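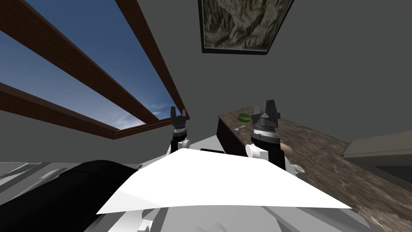
Open Day at the Trastetti Simulation Lab: Questions and Answers

What is the open day?
Once a year, in March, we open the lab to anyone who wants to see how we work on two-armed robots in a simulated kitchen. You watch a session on the big screen, hear from the people running it, and can try the controls yourself.

Will I see a real robot?
No. Everything at the open day runs in simulation. The kitchen, the robot and the dishes are all computer models. Visitors who were hoping for hardware should wait for the Mekham workshop tour, which has its own sign-up page.

What does the demonstration cover?
Mostly small jobs at a kitchen counter, with a few dishes set out on the stone top. Napaporn Khamphan runs the session and talks through each move before she makes it. A full demonstration takes 17 minutes, and there is time for questions after it.

Why does the view look up at the ceiling?
The screen shows the view from the robot's side, set low and tilted up. You see the arms, the edge of the counter and a good part of the skylight. We can switch to other views if you ask.

Do both arms move at the same time?
They can. In many jobs one arm reaches over the counter while the other stays upright, clear of the work. Beginners are asked to move one arm at a time. 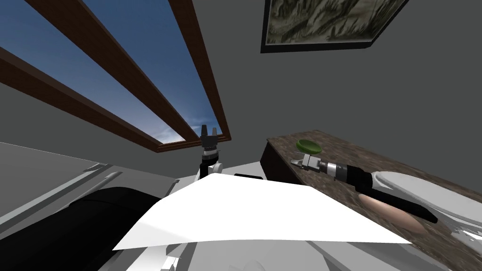

Can I try it?
Yes. There are 4 control stations, and each visitor gets one turn. Daranee Mahawong will show you how to open and close the gripper and how to stop. You can't break anything — a reset puts the kitchen back the way it was.

Is there an age limit?
Children under ten need an adult with them at the station. Anyone may watch.

How many people can come?
The room holds 80. Last year we had 52 visitors in the morning group and fewer after lunch, so pick the afternoon if you want a shorter wait for a station.

What are the dishes for?
Plates, bowls and spoons are good practice items. A spoon is thin and lies low, so the fingers have to come in at the right height and angle.
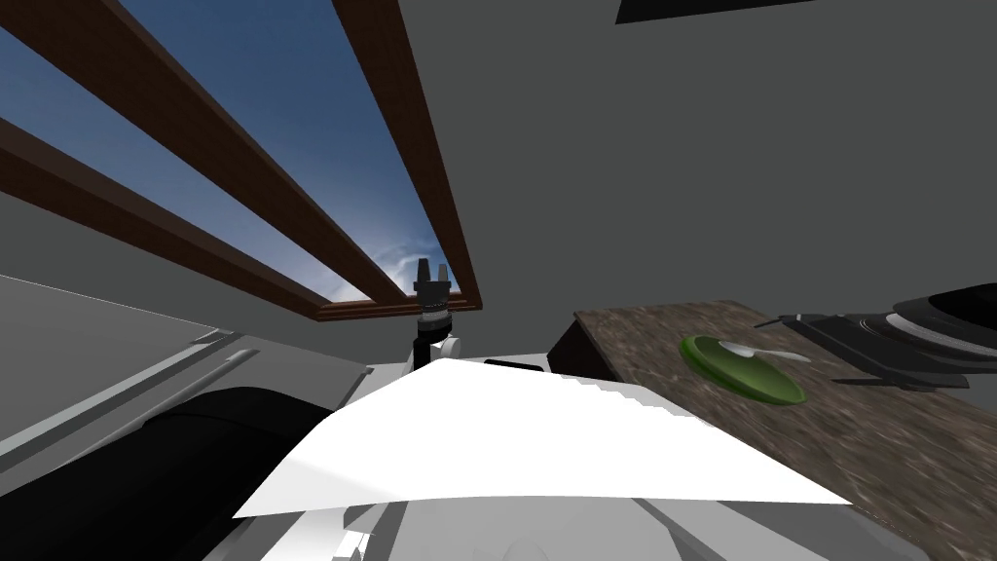
A plate is wide and flat, and most people try to grab it from above first. Coming in at the rim works better. Nantana Yimyam keeps a sheet of tips like these at the front desk, and you are welcome to take a copy.

Can I take pictures?
Yes, of the screens and the stations. Please ask before taking pictures of other visitors.

How do I sign up?
Use the form on the visits page or ask at the front desk. Doors open at 9:30 a.m.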